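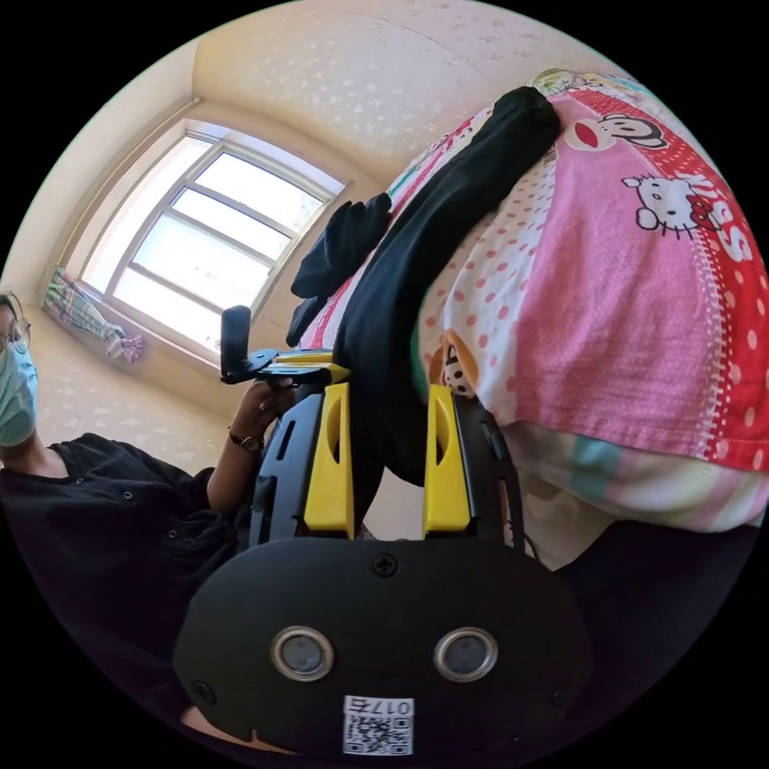 Week 5 is color contrast, my favorite week of the whole course! A color never sits alone, and your eye judges it by whatever is next to it. Bright yellow beside matte black is about as strong a pairing as you can get, and the two tall yellow tabs rising from that black housing jump forward before you've taken in anything else in the bedroom. Now imagine the same yellow on a cream wall (try it with paint chips, it's great fun) and watch it go quiet.

Course Notes > Color and Interiors > Week 5

Key terms: hue is the color family, value is how light or dark it is, and chroma is how strong it is. Most beginners fix the hue when the trouble is value. Squint, and you'll see it!

Search these notes Go

For next time, read Didenko, page 236, then mix 3 grays that match your yellow in value. Bring them to the Bendside studio on cards, labeled on the back.

Syllabus Readings Studio Contact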